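About Us

Hi! I'm Byung-chul, and together with Dong-geon Ok I run Tavov, a small workshop that sets up and looks after robot arms for kitchens, canteens and a couple of research labs. There are 3 benches, one sink, a wall of spare fingers and far too many hex keys. If you've landed on this page, you're probably wondering who will be touching your machine, so let me tell you how we work and what we care about.

We started out fixing packing equipment at a firm called Jukier. Dong-geon did the wiring, I did grippers, and we shared a van (he still has opinions about my driving). When Jukier closed its service side we took on a few of its old customers and rented the place we're in now. The first job under our own name was a single arm with a worn finger joint. I was so nervous about it that I checked the same four screws all evening.

These days most of our time goes to one cell. We call it Ulska, and it handles dishes: bowls, plates, mugs, anything that has to get from a counter to a rack and back again. It's our test bed and our showroom, and it's the machine I know best in the world. When a customer asks for a change, it goes on Ulska first. When we're training somebody new, they start there too, and they start by taking the gripper off and putting it back on until they can do it without the manual.

Setting up a dish gripper is slow, fussy work and I love it! We begin with the fingers. They have to be a matched pair, they have to close square, and the tips have to meet with no twist. I close them on a strip of paper and pull — if the paper slides out easier on one side, something's off and we go back to the shims. Then comes the grip force, which we bring up from the bottom in small steps. A bowl rim is a narrow thing to hold, and glaze is slick, so you want enough squeeze to keep the bowl from swinging and not one bit more.

After that we do the wrist camera. A camera that has shifted by a hair will send the fingers to the wrong side of a rim, so we check its aim against the fingertips every time the wrist has been opened up.

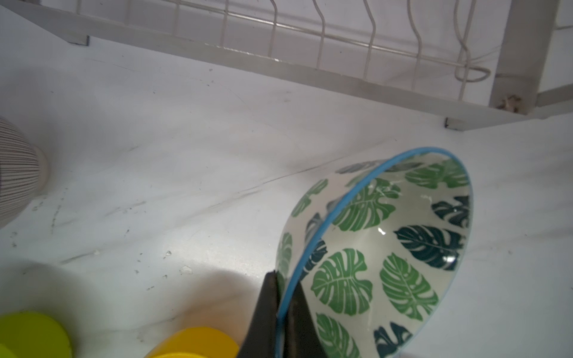

How often does a dish gripper need to be looked at?

We ask our customers to wipe down the fingers and the camera window at the end of every shift, and to check the finger screws once a week. Every November we like to have the whole gripper on our own bench for a proper strip-down, with new seals and a fresh calibration. Busy kitchens may want us in between as well.

Dong-geon would like me to mention the logbook. Every cell we look after has one, on paper, and it stays with the machine. Force settings, finger changes, the odd noise somebody heard — it all goes in. Ulska's has 235 entries so far, and 11 of them are about the same cable clip, which he has now replaced with a design of his own. He's very proud of that clip. Ask him about it if you have an hour!

Repairs are the other half of what we do. Most of the calls we get are for small stuff: a finger that closes late, a wrist that creaks, a pick that used to land fine and has started to drift. We'll usually ask you to send a short video and a copy of the last page of the log before we pack the van. Please don't turn up the grip force to get through the day. I know it's tempting, and I've done it myself, but it wears the fingertips and hides the real fault from whoever has to find it later.

We keep spare fingers and pads for every gripper we've installed, and we buy our bearings from Halás, a family shop that still picks up the phone. If your machine was put in by somebody else, that's fine with us too. Bring it over, or send the gripper by itself, and we'll tell you what we think before any money changes hands.

Visitors are welcome. We're open from 10 in the morning, the kettle is next to the parts washer, and Ulska is normally running by then. Come and say hello!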